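Chapter 4
Wood in the Home

Timber moves. A board takes up moisture in damp weather and swells across the grain, then shrinks when the heating comes on. Joiners have always had to allow for this -- usually with slats, frames or loose panels.

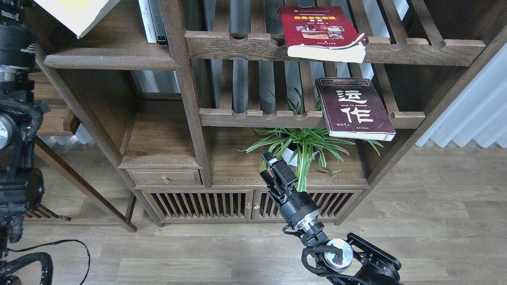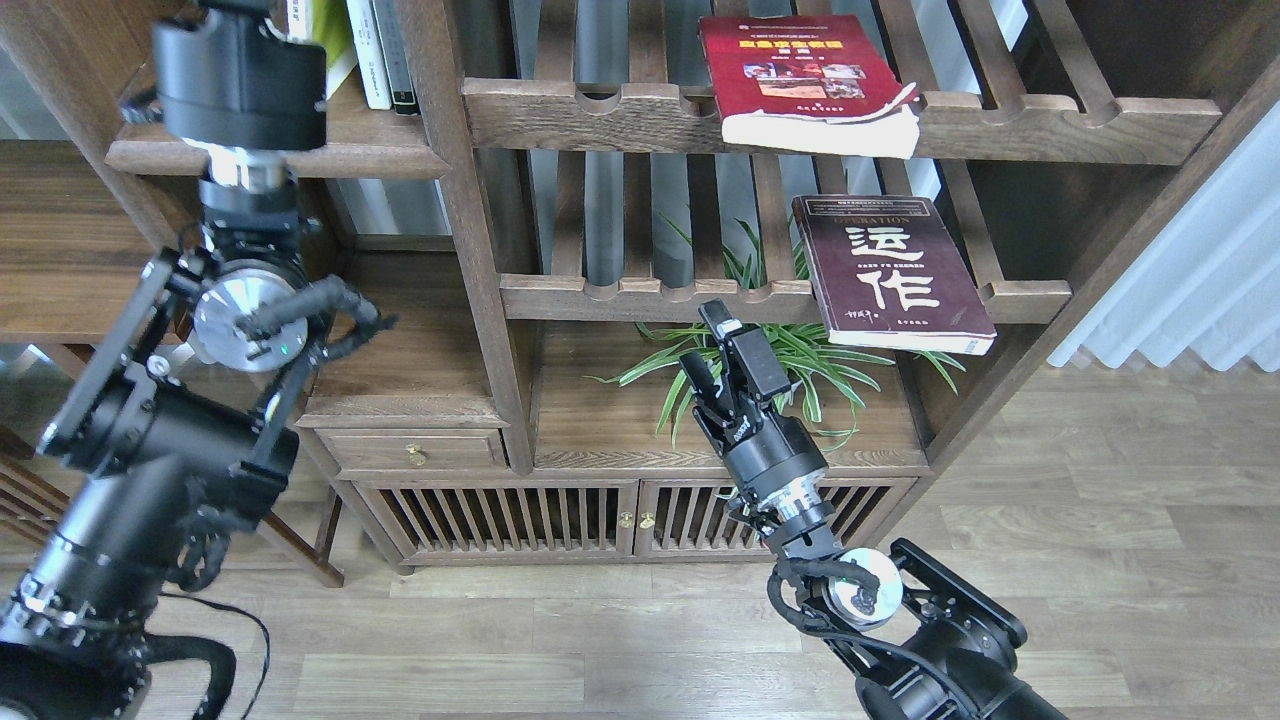
Figure 4.1 Dark wooden shelving, two views.

In this chapter we look at how boards are cut, dried and joined. Section 2 deals with stains and finishes. You will need your notes on grain from the Mosberg exercise.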